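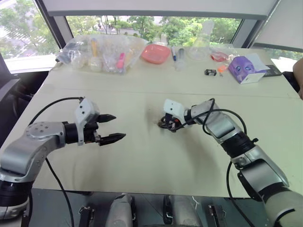
Frequently Asked Questions: Staying at Halley

Reading time: 3 minutes

How do I make a reservation?
Select your arrival and departure dates on the availability page and choose a unit. The three units are Halley Loft, Ccori and Ornero. Dates shown in gray are taken. A reservation is complete when you receive a confirmation email with a booking number. If no email arrives within an hour, check your spam folder before contacting the office.

What is the minimum stay?
Two nights from September through May. In June, July and August the minimum is six nights, with Monday as the only changeover day. Shorter gaps between summer bookings are released ten days ahead and appear on the availability page automatically.

How many people can each unit sleep?
Halley Loft sleeps two. Ccori sleeps four. Ornero sleeps six, in two double rooms and one twin. Children over the age of two count toward the limit. A crib can be requested for any unit at no charge and does not reduce the number of beds.

Is there a security deposit?
Yes. A hold of $200 is placed on your card the day before arrival. It is released after the unit has been inspected. Your bank may take several business days to show the release, and the office has no means of speeding this up.

What time is check-in and check-out?
Check-in opens at 4 p.m. Check-out is by 10 a.m. Early check-in can be requested on the day itself but is not offered on changeover days in summer.

How do I get in?
Each unit has a keypad lock. Your code is sent by text message on the morning of arrival and stops working at check-out time. Enter the code, then press the star key. After five wrong entries the keypad locks for ten minutes.

How do I find the property?
Take the county road north out of Trimville and turn left after the grain elevator. The entrance is around 304 yards farther on, on the right. Some navigation apps send drivers to the old farm gate on the east side — this gate is locked year-round.

Where do I park?
Halley Loft and Ccori have one space each. Ornero has two. Extra cars can use the gravel lot by the entrance. Trailers and boats must be arranged before arrival. Overnight sleeping in vehicles is not permitted.

Are dogs allowed?
Dogs are allowed in Ccori and Ornero, up to two per unit, and must be added to the booking. The fee is charged per stay. Halley Loft does not accept pets.

Is there internet and cell service?
All units have Wi-Fi. The network name and password are on the card inside the kitchen cupboard door. Cell coverage is weak indoors, so Wi-Fi calling should be turned on before you travel.

Can I change or cancel?
Dates can be changed once without a fee up to 30 days before arrival, subject to availability. Cancellations made before that point are refunded in full. After it, the first night is kept — the remainder is refunded only if the dates are rebooked.

What is unit code 717 on my receipt?
It is the accounting code for Ornero. It is not your door code.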